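December, notebook, tile server and incident layer

Started at 7 with the flow tiles. Emese had left a note that the Calell base map was drawing the speed colours one zoom level too late, so at street level you got grey roads for a second and then the colours popped in. Confirmed on my machine and on Géza's. The cause is dull: the tile index in Doolan counts zoom from 0 and the one in our client counts from 1. Changed ours. Colours now arrive with the roads.

Cleared the cache afterwards. Forgot the first time and lost half an hour looking at old tiles.

Incidents next. The feed gives us points, each with a type, a start time, an end time (often blank) and a line of free text. We had been treating a blank end time as "ends now", so any closure without an end date vanished from the map as soon as it loaded. Blank now means open until the feed drops it. Dezső thinks we should also expire anything older than 3 weeks. I would leave it, as real roadworks run longer than that. To be discussed with Bogdan.

Test load: 2,000 points in one view. Panning was poor. With clustering on below zoom 14 it was fine. The cluster icon still takes the colour of the first point in the list, so a full closure can hide behind a minor hold-up. It should take the worst type in the group. Not done yet.

Side streets are the weak part. There is not enough traffic on them for a flow reading and the supplier sends nothing, which our style was painting green. Green says "free flowing" and we don't know that. Switched no-data segments to plain grey and added a line to the legend.

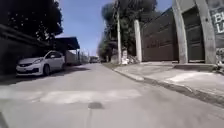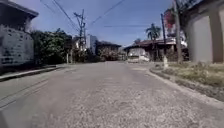 Barnabás asked if we could fill the gaps from the speed limit. We could, but then the router would trust a made-up number as much as a measured one. Agreed to keep two fields, measured and assumed, and let Andier pick. Emese will add the second field to the schema. Old clients ignore fields they don't know, so no version bump.

Refresh interval: set to 900 seconds in the config, but the log shows requests going out far more often. Each layer starts its own timer when it is switched on and none of them stops when it is switched off. Toggle the layer a few times and you have a stack of timers. Fixed for flow. The incident layer has the same fault in a different file, see the TODO near the top.

Dirkidia key: the test key is still in the shared settings file. Géza to move it out before anyone makes a build from that branch.

Left over:
- worst type for cluster colour
- timer fix, incident layer
- ask Bogdan about expiry
- legend text is too long on a narrow phone and wraps under the scale bar
- free text from the feed sometimes has line breaks in it, which spoils the pop-up; strip them on our side

Stopped at 4.30. Server left running overnight with logging on.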